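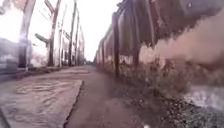 Ondcombe sidings: path and works road, surface and drainage

Ondcombe local lines and buildings > Access and ground conditions

ballast_shoulder
Posted 6/15/19

Starting a separate thread as the wagon thread has filled up with questions about the ground. There are two surfaces to consider. The path beside the freight train is unpaved, packed dirt, darker down the middle than at the sides. The works road between the old Gisler buildings is paved, patched and in poor order.

My reading is that both have the same fault, a lack of crossfall. The path has a concrete slab on its left with a definite curb line, and the train on the other side. If the dirt has settled below its old level, water has no way out except along the path or down through it. I would regrade it towards the railway side and leave the slab alone.

Duygu Sezer levelled part of the path in January for the walking group. Does anyone have her figures?

coping_stone
I have the sheet. The levelled length is 80 metres and the fall over it is 81 mm lengthways. That is near enough 1 in 1,000, so water won't run along it on packed dirt. No cross levels were taken, so the sheet doesn't support a regrade in either direction.

ballast_shoulder
Thanks. It does support the lack of lengthways fall.

mpd_lamp
Disagree with sending water to the railway side. You would be putting it into the track bed, and whoever looks after the siding will object. The slab is the better candidate. It has a rough face with some faint wavy streaks and worn patches. Cut a shallow channel at the foot of the curb and take it along to the next gully, if there is one.

coping_stone
There is a gully on the old plan, by the third utility pole. I haven't found it on the ground. The poles on that side are also not where the plan has them, so measure from the slab end.

mpd_lamp
Noted. Which plan?

coping_stone
Gisler drawing 459, the drainage sheet. It gives the run of pipe under the works road as 1,097 feet. The Sanudent alterations came after it and were drawn separately, and I've never seen a copy.

tarmac_and_setts
On the works road, I would treat it as a different fault altogether. The path is flat. The road has been patched so often that the patches hold the water back from the edges. Look at the right-hand side.
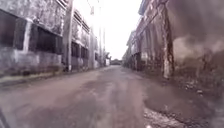

Works road between the concrete buildings, puddle and broken asphalt on the right.

The edge of that puddle is ragged, which to me means a dished surface with no clean kerb or joint holding it. The loose gravel along the left rim is the top layer breaking up. If you fill the hollow with more cold-lay it will come out again by January.

ballast_shoulder
Agreed on the cold-lay. I still think the levels are at the bottom of it, but I accept that the path and the road needn't have the same remedy.

wet_gable
Nobody has mentioned the walls. The two-storey building on the left is stained all the way along the nearest section, grey, black and slightly green. Before anyone blames the road, check the gutters and downpipes. A roof that size discharging at pavement level would account for a good deal of standing water.

tarmac_and_setts
The puddle is on the opposite side of the road from that building.

wet_gable
I can see that. The water could cross if the road tips that way, and you have no cross levels for the road either. The wall staining needs explaining in any case.

mpd_lamp
Louvred openings further down, near the top of the next section. Are those original? If the slats are letting rain in, some of the staining could be coming from inside.

wet_gable
Original as far as I know. Kokorari Joinery quoted for replacing them and the job was never let.

coping_stone
Suggest the following before anyone orders stone.
1. Cross levels on the path, every five metres, slab edge to railway side.
2. Cross levels on the works road, including the puddle.
3. Rod the pipe from the upper end, if the cover will lift.
4. Look at the downpipes during rain.

I can do 1 and 2 with a second person on the staff. I don't have rods.

mpd_lamp
I have rods. Don't set up on the railway side without asking first.

ballast_shoulder
I'll hold the staff. Message me with a morning that suits, and bring the January sheet so we can close on the same benchmark.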